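Notes – decluttering talk, library evening slot, 21 mins max

Start with the Kunetard flat. 281 things in one kitchen drawer and the cupboard under it. Pause, let them laugh.

Then the point: we keep stuff becuase putting it away is boring. Shops know this. Mention Valtonen storage boxes, over 2,000 sold at the Barkatberg fair, most still flat in lofts (mine are).

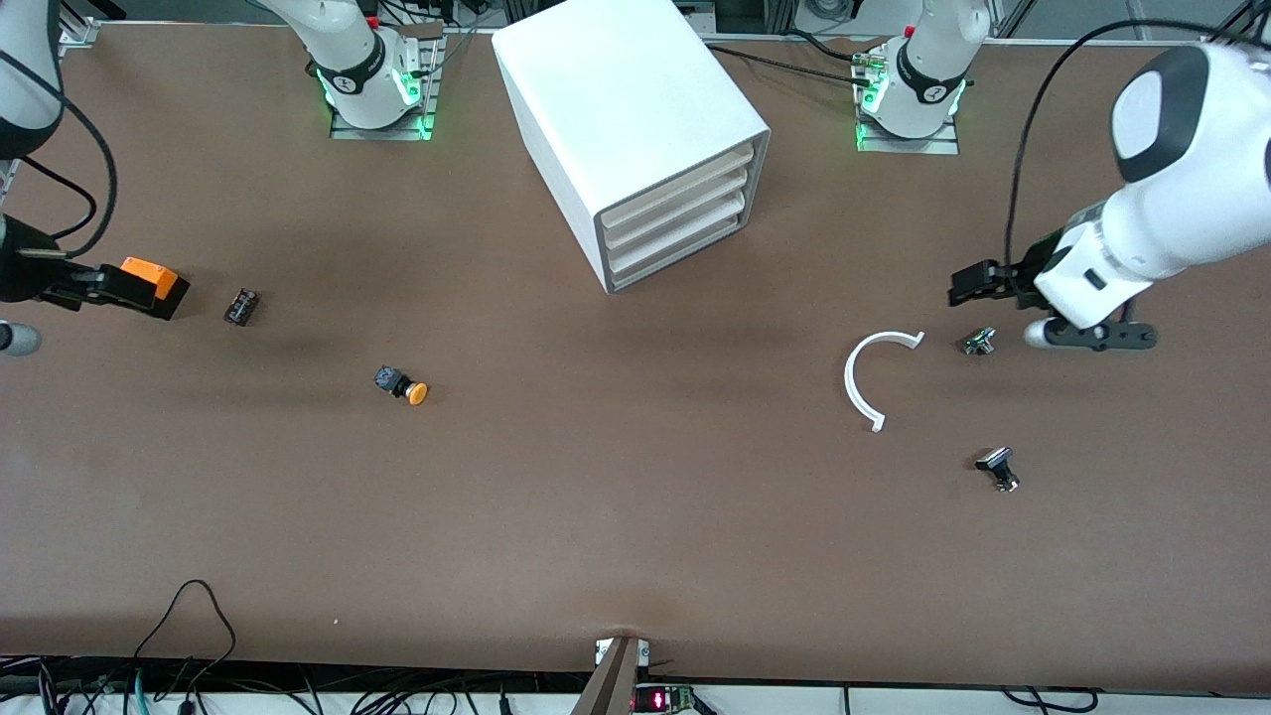 *Slide 4 – one thing at a time. Orange block first.*

Pick up one item, decide, put down. No "maybe" pile. Ask the room who has a maybe pile – hands up.

Skip the Arora wardrobe story if running late. If not, keep it short, get to the coats.

Last bit: pick one shelf tonight. Handouts by teh door. Questions till 8.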